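# Keep the planner boring

I have worked on pick planning software for seven years, most of that time at Skileo, and I want to argue for something that gets less support each year. The part of the system that decides where the arm goes should be plain code that a tired person can read at two in the morning. The learned parts should stay in perception, and they should hand over their results in a form that can be printed and checked.

The case against me is strong, so I'll put it first. A model that goes straight from camera input to joint commands has fewer pieces to maintain. There is no grasp list, no collision scene to keep in sync, no pile of config files that only Priit Dzene understands. When it works, it moves better than anything I have written. Priit himself has come around to it. He says our planner is a museum of old bugs, each with its own if statement.

He's right about the if statements. I added a lot of them. 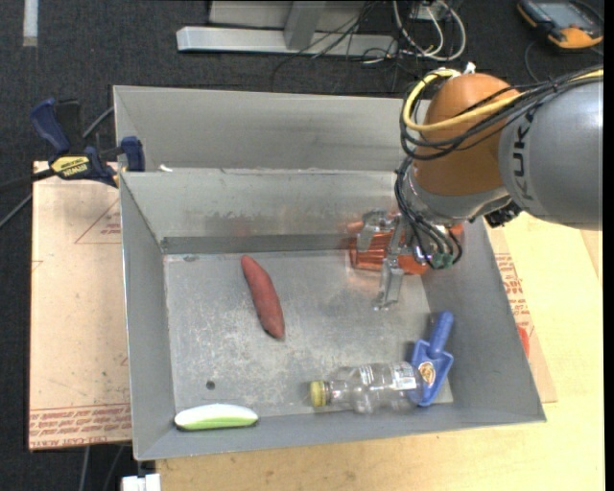
Bin picking is where I think the argument for plain planning is easiest to make. The objects get most of the attention in papers, and the walls get very little. A sweet potato in the open part of the floor can be approached from almost any side. Something shiny and translucent pushed into the back right corner is a different job, with metal on two sides and the hand blocking part of the view once it gets there. Then there are the cables hanging along the wrist, which no model of the arm I have ever been given includes. Our planner handles them with a fat cylinder around the last links. It's crude and it throws away good grasps. It is also one line in a file, and when a pick is refused I can look up that line and see why.

Last April we ran a comparison on the Gosside cell. Laimutė Adomaitis set up 200 picks with the old planner and the same number with a learned policy called Arka. Arka finished more of them. It was faster too. It also had six stops where the arm pressed against a wall until the force limit tripped, and for none of those could we say what it had been trying to do. We had the logs. The logs were numbers going in and numbers going out.

The old planner failed more often, and nearly every failure came with a reason: no grasp above the score limit, no path within the time limit, wall clearance too small. Laimutė sorted them in an afternoon. Two settings turned out to be wrong, and one of those was mine.

People tell me this is a tooling problem and that better tools for looking inside learned policies are coming. Maybe so. Siiri Grīnberga has been building a replay viewer for Arka and it's good work. It shows which parts of the camera view the policy responded to before a stop. What it can't yet give me is something to change. If the clearance is wrong in a planner, I raise it. If it's wrong in a policy, I collect more data, train again, and run the whole test again to find out what else moved.

I would still put learning in most of the stack. Segmentation by hand-written rules was miserable and I don't miss it. Clear plastic gave us trouble for years until we stopped trying to get good depth from it and let a network guess the shape. Grasp scoring should be learned as well. All of those produce something you can draw on a screen and argue about. A mask is either on the bottle or it isn't.

My proposal for the next version is small. Keep the learned scorer, keep the plain planner behind it, and let Arka suggest paths that the planner is allowed to reject. The check costs us little time per pick. Amnuay Bunnag thinks we'll end up rejecting the best paths, and for the first month he is probably right. I'd like to see the list of rejections anyway, with the reason printed next to each one.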